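Open day at the Drallitden building, Dultport

The doors opened at 2 on Tuesday and I went with Urmila Sisodia, who had our tickets. Mine was number 2248. We skipped the talk downstairs and went up to room 23, where the household tables are set out.

The one we stayed at longest had play food, a towel and a couple of small potted plants on a butcher-block top. Prorkum supplies the food – the same range is sold in the shop by the exit. 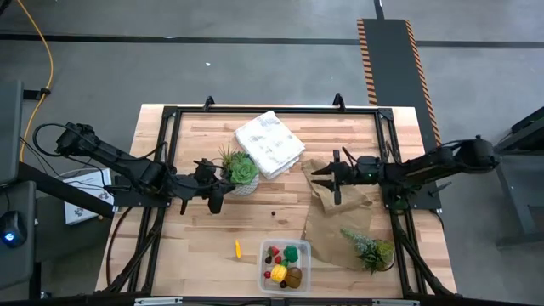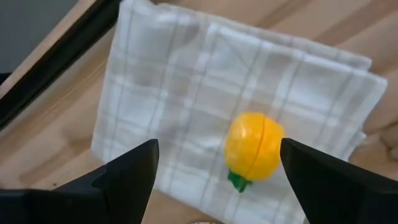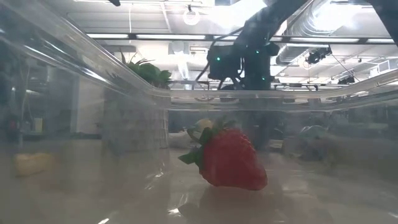

Room 23. First: the table with the container of toy food. Second: yellow fruit on the folded cloth. Third: the strawberry in a clear bin.

The yellow fruit has a seam down the middle. Urmila liked the strawberry best and asked about buying one, but the shop only had full sets. The Vogler rooms on the same floor were closed for painting and should be open again in November. Coffee is on the ground floor – cash only.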